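Mitarbeiter (m/w/d) Raumeinrichtung und Flächenbetreuung
Juralo Büroflächen, Standort Ramport
Teilzeit, befristet, Eintritt im September
Kennziffer 263

Veröffentlicht: Mittwoch, 17. April 2019

Gegenstand der Stelle

Juralo betreibt am Standort Ramport möblierte Büro- und Projektflächen, die tage- oder wochenweise an wechselnde Nutzer vergeben werden. Zu besetzen ist eine Stelle für die Herstellung, Kontrolle und Dokumentation des Sollzustands der Fläche 4 im Erdgeschoss. Die Fläche umfasst 137 Quadratmeter. Der Stellenumfang beträgt 80 Stunden im Monat, die Verteilung erfolgt nach Belegungsplan.

Aufgaben

Aufbau und Rückbau der Möblierung nach Stellplan. Tische, Bürodrehstühle, Beistelltische und Regale werden vor jeder Übergabe auf die im Plan eingetragene Position gebracht. Abweichungen auf Wunsch des Nutzers sind zulässig und im Übergabeprotokoll zu vermerken.

Sichtprüfung der Drehstühle: Fußkreuz, Rollen, Netzbespannung der Rückenlehne, Sitzpolster, Höhenverstellung. Schadhafte Stühle werden gekennzeichnet, aus der Fläche genommen und im Lager abgestellt.

Reinigung der Tischoberflächen und Regalfächer. Für weiße Oberflächen ist ausschließlich das freigegebene Mittel zu verwenden. Scheuermittel sind nicht zugelassen.

Einräumen und Abgleich der Kleinausstattung. Dazu zählen Bücher, Kunstpflanzen, Körbe und Ablagen. Fundstücke der Nutzer werden getrennt gelagert und mit Datum versehen.

Kontrolle der Deckenbeleuchtung, Meldung ausgefallener Leuchten an die Haustechnik. Kein eigenständiger Leuchtmitteltausch.

Trockenreinigung des Bodens. Die Nassreinigung ist an die Firma Plestorier vergeben und wird von der Stelle lediglich terminlich abgestimmt.

Bestandsführung im Inventarsystem Daneshvar. Vorkenntnisse im System sind nicht erforderlich, die Einweisung dauert einen Arbeitstag.

Voraussetzungen

Abgeschlossene Ausbildung in einem handwerklichen, haustechnischen oder kaufmännischen Beruf oder vergleichbare Praxis. Erfahrung in Möbelmontage, Umzug oder Veranstaltungsaufbau ist von Vorteil.

Fähigkeit, einen bemaßten Grundriss zu lesen und danach zu stellen. Deutschkenntnisse in Wort und Schrift mindestens auf Niveau B1, Protokolle werden auf Deutsch geführt.

Körperliche Eignung für Heben und Tragen von Büromöbeln. Eine Transporthilfe ist vorhanden.

Bereitschaft zur Arbeit bei laufender Nutzung. Die Fläche ist während der Arbeitszeit häufig belegt. Gegenstände und Geräte der Nutzer werden weder bewegt noch abgeschaltet, Laufwege sind freizuhalten.

Rahmenbedingungen

Vergütung nach Haustarif, Stufe entsprechend Berufserfahrung. Arbeitskleidung und Sicherheitsschuhe werden gestellt. Die Befristung beträgt zwölf Monate, eine Verlängerung ist bei gleichbleibender Auslastung vorgesehen. Einsätze am Samstag kommen vor und werden mit Zeitausgleich abgegolten. Für die Anfahrt mit dem Fahrrad steht ein abschließbarer Stellplatz im Hof zur Verfügung, Pkw-Stellplätze sind nicht vorhanden.

Arbeitsort

Offener Raum mit hellem Betonboden, Leuchten und Downlights an weißer Decke. Zur Ausstattung gehören unter anderem ein weißer Schreibtisch, schwarze Drehstühle mit Netzrücken und ein runder Beistelltisch aus Geflecht.
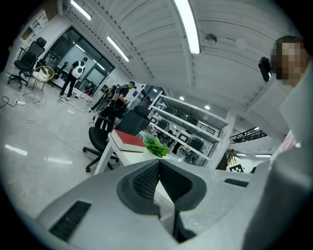
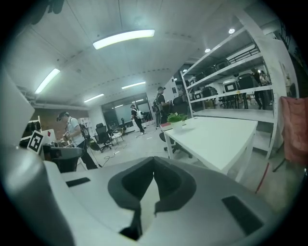 Bewerbung

Einzureichen sind ein tabellarischer Lebenslauf, Nachweise über Ausbildung oder einschlägige Tätigkeiten und die Angabe des frühestmöglichen Eintrittstermins. Ein Anschreiben ist nicht erforderlich. Unterlagen bitte als eine zusammenhängende PDF-Datei unter Angabe der Kennziffer über das Bewerbungsformular senden. Papierunterlagen werden nicht zurückgeschickt.

Mit geeigneten Bewerbern wird ein Probetermin von drei Stunden vereinbart. Dabei ist ein Teilbereich nach Stellplan einzurichten und das zugehörige Protokoll auszufüllen. Der Probetermin wird vergütet.

Fachliche Rückfragen: Ferenc Bodnár, Flächenbetrieb Ramport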